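Reading time: 3 min

The Long Push

My boss at Mostetti wanted a number. That was the whole assignment, really: one number, by January, that said whether a person could tell an arm what to do in plain words and have it do it. No programming, no joystick. Just "put the star by the circle" and off it goes.

So I talked. For most of that winter I sat in the back lab at Kerndale with a headset on and talked to an arm we called Stilla (it came with the software, I didn't pick it) while it shoved little plastic blocks around a board. I'd say "nudge the green star left" and it would think for a second and nudge the green star left, or the blue pentagon, or on bad days the air.

We had 128 different instructions to get through, and each one got tried until I was sick of it. The method was simple enough to explain to my mother. Say the thing, let the arm go, and if it's wandering, correct it out loud, mid-push, the way you'd talk a friend into a parking space. Then score it. Did the block end up where I said? Yes or no, no half points, I begged for half points.

The trouble was that I started being polite. I didn't notice until I read the transcripts back. Week one I'm all "red star, up." By the second month it's "okay, could you maybe bring the heart over to the hexagon? a little more... lovely, thank you!" Which is terrible science! The whole comparison depended on me saying things the same way every time, and there I was, asking after its afternoon.

I thought I'd wrecked it. I ran the count at my kitchen table, 1715 trials, and sorted them into curt and polite, expecting a mess. The polite ones came out ahead. I counted again and they still did - 937 good pushes, and most of them were from the weeks when I'd gone soft.

Now, there's a boring answer. I was using more words, and more words meant more corrections, and corrections were the thing we were testing in the first place. I wrote that up, and my boss liked it, and it's probably right.

But I went back in that night anyway, after everybody had gone home, and put the headset on. I didn't have an instruction ready. I said, "Do whatever you like," and sat there with my coat still on, and after a good long while the arm came down.

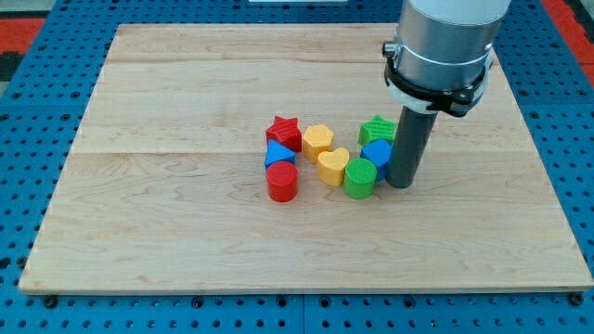

I never scored that one. It isn't in the 1715, and it isn't in the write-up either. I took the headset off and hung it on its hook, then I said goodnight and went to find my car.

More stories
Beaudoin Takes the Stairs
A Drawer Full of Keys
Trial 103

Posted 12 September 2019
Contact | Copyright | Back to top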